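The Bottom Drawer

Imre wanted to start with a wave. Everybody starts with a wave, he said, people love a wave, and I said I hadn't given up my evenings since August for something that could say hello to me. I wanted it to get me a drink out of the fridge. So we had a row, quite a good one, with Raed eating crisps between us like a man at the tennis, and at the end of it I'd won and was in charge of hands.

I should say that I knew nothing about hands. I do alterations. I share the front half of the Hajdu workshop with my two sewing machines and a rail of other people's trousers, and I only got mixed up with Arari in the first place by telling Imre his cables wanted a proper channel or they'd snag. (They snagged. They still snag, if you want to know, but a lot less than they did!) After that I was the one he called over whenever something needed small fingers and patience.

Arari was named after the word on the side of the crate its first motor came in. We never found out what it meant. Piroska thought it was a town, Raed thought it was a misprint.

The hands came from a firm called Conedard as two flat boxes of parts and a leaflet, and the leaflet was in what I can only call a sort of English. "Persuade the finger before tightening." I persuaded fingers for most of a winter. The fingers were all right once you got the hang of them, more or less like threading an overlocker. The thumb was the trouble. It's a great big thing compared with the others, it swings on its own joint down by the wrist, and if you get the collar even slightly wrong it closes on nothing, or it closes on the finger next door and sulks. 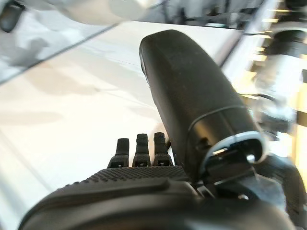

I used to sit on the bus opening and closing my own hand to see how I did it. You try it. Pick up a mug and watch what your thumb's up to – it gets there before you've decided anything. A woman across the aisle once moved seats.

What cracked it in the end was Katalin Kelemen's piano teacher face. Katalin rents the bench by the window and mends accordions, and she'd been watching me run the same grip over and over on a cotton reel, and finally she put down her bellows and said, "You've got it arriving last. It should already be waiting there."

"It's a thumb," I said.

"Then it should be a better thumb," she said, and went back to her accordion.

So I had Raed swap the order. Thumb out first, open and wide, and the fingers coming to meet it. It took him nearly no time at all, which annoyed me, and the cotton reel came up off the bench as sweetly as you like. Imre shouted so loudly that a customer trying on a jacket behind my curtain shouted back.

That's the last entry in my own handwriting in the build book, and it only says: Apr 3, 2018. Reel. REEL!!

After that it was Raed's turn to suffer. He had 882 lines of something he called the reaching part, and he'd print it out and carry it about and cross bits through in pencil, and then it would be 775 lines and the arm wouldn't move. Then it would be 882 again. I made tea. I learned not to ask.

The other thing that happened that spring was the fridge.

We'd always said we'd practise on the little one under the sink, but that belonged to everybody and was full of everybody's lunch, and there had been an incident with Katalin's soup. Then Dorottya Bárány turned up. Dorottya clears houses, and she had a big white fridge with a pull-out drawer at the bottom that she couldn't shift for love nor money, and she let us have it for 32 and a pair of curtains taken up. Imre walked round and round it. He was as happy as I've ever seen him. "It's got a drawer," he kept saying. "It's a much harder fridge!"

I did the curtains that night. They were lined, too, the crafty woman.

We plugged it in, put green cans in it, and every evening when the shutters were down and the trousers were out of the way we pointed Arari at it and let it have a go. I can't tell you how many ways there are to miss a drawer. It missed low. It missed high. It swung round altogether with its hand wide open, as though it had heard its name called from the other side of the room, and I leapt out of the way with a pincushion still strapped to my wrist.

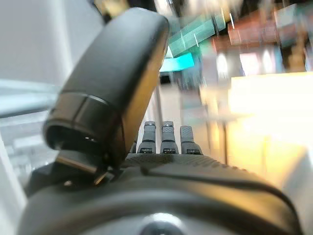

Mirkberg wants an answer

Now, all this while there was a letter on the shelf that none of us was talking about.

Mirkberg is the company that owns our building and I think most of the street, and they'd written to say that the rent would be going up by 79 a month from the summer, each, and would we kindly confirm. Piroska had opened it, being Piroska. Piroska Vörös has had the back unit longer than anyone, she makes lampshades, and she reads out bad news in the same voice as the weather. Then she'd put it behind the biscuit tin.

I could find 79 a month if I took on school blazers. Katalin could too, probably. Raed had a wage from somewhere. It was Imre I'd been adding up in my head. Imre's entire income, as far as I could see, was bicycle brakes and a sister.

"I could sell it," he said one night. We'd all stayed late. He was on the floor with his back against the sink cupboard and he'd got a rag in his hands and was folding it into smaller and smaller squares. "There's a man who'd take the arms off me."

"Just the arms?" said Raed.

"He's got his own legs."

Well, I'm afraid I laughed. It was the way he said it. Then Raed started, and then Imre did, and he had to wipe his eyes with the rag, which had grease on it, and that set us off again. Piroska came through with a half-done lampshade on her fist to see what was going on.

She looked at the three of us, and she looked at Arari, standing there with its cables hanging down, and she said, "Has it got me my drink yet?"

"It hasn't got anyone anything," I said.

"Then you can't sell it. It isn't finished." And she turned a crate on end, sat down on it and put the lampshade on her knees.

So of course we had to run it, with Piroska sitting there like the queen. Raed loaded the long version. I went over the thumb with a torch, wiggled the collar, tightened the little screw I always tighten (I don't think it needs it, I think it's for me). Imre pulled out the drawer himself, seeing as opening it was a job for another month, and he fussed about with the cans until I told him to leave them alone, they were drinks and not flowers.

"Go on, then," said Raed.

I hadn't realised how quiet the place could be. The fridge was humming and the arm was making its small noise, a bit like someone winding a watch in another room. The head tipped down. The left hand came up and stayed up – it doesn't do anything, the left one, Raed says it's for balance and I say it's nerves. And the right hand went in over the lip of the drawer, ever so slowly, with its thumb out.
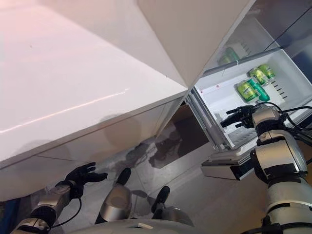 I had hold of somebody's sleeve. I thought it was Imre's and it was Katalin's, I hadn't even heard her come over.

It stopped short. I knew that stop. I'd seen it do that night after night, come up just shy of the thing and wait there and then go all the way home again, and I heard Raed breathe in through his teeth and I thought, right, that's that, it's blazers for me and a man with his own legs for Imre.

"Leave it," Katalin said, very low. "It's waiting."

And the fingers came in.

It wasn't a good grip, I'll be the first to say so. It had the can too near one end and it was holding it on the slant. But it lifted, and it cleared the rest of them, and it came up over the edge of the drawer with the can stuck out sideways like a torch, and then it kept on coming because Raed had only ever written the reaching part and hadn't got very far with what happened next. It went straight past Piroska. It would have gone on and posted the thing behind the sink if she hadn't put up her free hand and taken it, quite calmly, as you'd take a ticket off a bus driver.

We made a terrible noise, all of us. Imre kissed the fridge.

Piroska opened her drink and had some and made a face.

"It's flavoured," she said.

"It's what they had," said Imre.

"Hm." She had a bit more. Then she reached behind the biscuit tin for the letter and found a pencil in her apron, and started writing on the back of it, dividing something by five and crossing it out and dividing it again with her own unit put in at a different size. She didn't show us. She asked me how many blazers there were in a school, and I said it depended on the school, and she wrote that down too.

Raed had already got his printout on the floor and was drawing arrows all over it. "If it turns here," he said, "if it only turns a bit sooner," and Imre got down beside him, and I went and put the cans straight in the drawer for another go.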